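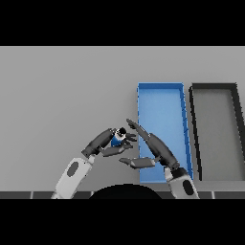 In simulation, the left arm has hold of a small blue and black object beside the blue tray.

I got to spend Thu 3 February sitting in with the simulation crew at Proveck, and I may have overstayed my welcome by an hour or two (sorry, everyone!). The team is gathering practice runs for Quintana, a learning system that's supposed to pick up two-handed sorting by studying examples. A person steers both virtual arms through the job, the run gets saved, and then it all resets and off they go again.

They have 659 runs saved so far, with 46 added while I was there – and yes, I drove one of them. Mine took forever. The operators tell me slow is fine as long as the motion is smooth, and mine was not especially smooth either.
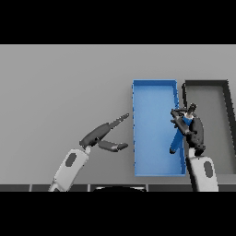 What surprised me was how picky they are about variety. Start positions get shuffled between runs, and every operator is told to go easy on favorite moves, so Quintana doesn't learn one person's habits. Eight runs from my visit got tossed for jerky steering, and I have a hunch about one of those.

The goal is 889 runs before training starts. After that they'll try it on real arms in July, and I've already asked to come back.

14 shares | 3 comments

Recent items
Pullent opens its second test floor
Grirnulberg robotics night moves to a bigger hall

Contact us | Back to top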